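Drallness College Finds Its Missing Philosophy Requirement

Students at Drallness College will once again have to take philosophy before they graduate, a rule the college had never formally dropped but had stopped enforcing some years back.

The requirement came to light in January, when the registrar's office was moving the old course catalogs onto Drastidard, the records system the college bought last year. Drastidard compares what the catalog says a student must do with what students have done. On its first full run it reported that 233 seniors were missing three credits in "Philosophy or Moral Reasoning," and it politely declined to clear any of them for commencement.

The registrar's office first assumed a software fault. A call to the vendor established that the software was fine, and that the sentence it was relying on sat on page 41 of the catalog, between the swimming test and the policy on bicycles.

The swimming test has also never been repealed. The college said it would be looking at that separately.

Faculty members voted on Tuesday to waive the requirement for this year's seniors and restore it for everyone who enters next fall. The debate ran two hours and ten minutes, a good part of it on whether one can be bound by a rule one has never heard of. Members of the philosophy department were said to have enjoyed themselves very much.

The department has four full-time professors, down from nine when the rule was written. It taught 128 students last semester in all its courses combined, and the incoming class is expected to number 800. The dean's office has described the gap as "a staffing conversation." The department has described it in a six-page memo with footnotes.

Under the plan approved Tuesday, the college will hire two lecturers on three-year contracts and offer a new introductory course in sections of 40. Students may take it in any of their first four semesters. Logic will count, as will Business Ethics, though the second of these passed by only three votes and after some remarks that the minutes record as "an exchange."

Classes will meet in Gagnon Hall, where the department has had its offices since the chemists moved out. Gagnon was due to be turned over to the admissions office this summer for use as a welcome center. Admissions will now be welcoming people somewhere else – the current thinking is the lower level of the library – and the new carpet, already ordered in the school colors, will be going to philosophy.

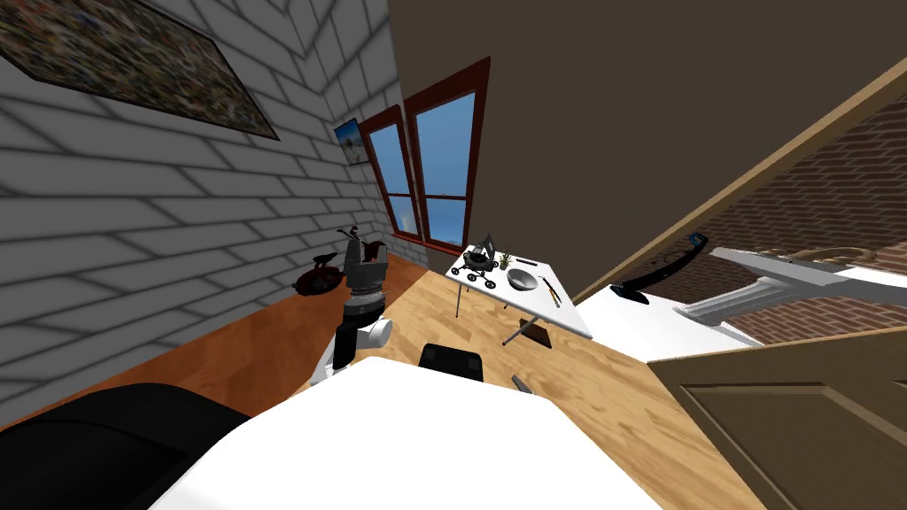
What students think

The student government surveyed undergraduates before the vote and received 3,132 replies, a record for any survey it has run, beating the previous year's question about parking. A narrow majority favored bringing the requirement back. Support was strongest among students who would not be affected by it.

In the comments, one junior wrote that a required ethics course would be good for the business majors. Several business majors wrote that it would be good for the engineers. The engineers mostly asked whether attendance would be taken.

It will be.

Alumni have been writing in as well. The alumni office said the most common message came from graduates of the past ten years or so, wanting to know whether their degrees were still valid. They are. The college's lawyers have looked into it, and a letter saying so went out last week. A smaller number of older graduates wrote to say that they had taken the course, had not liked it, and saw no reason why anyone else should get out of it.

The Ilier Fund, which has paid for the college's spring philosophy lecture for many years, has offered to cover the first year of one of the new positions. The fund asked only that the lecture be moved out of the 8 a.m. slot it has held for the past three years. The college has agreed to 4 p.m., with refreshments.

Registration for the new sections opens in April. Current freshmen and sophomores, who are exempt, may enroll if there is room. Students with questions about their own records should contact the registrar, and are asked to check page 41 first.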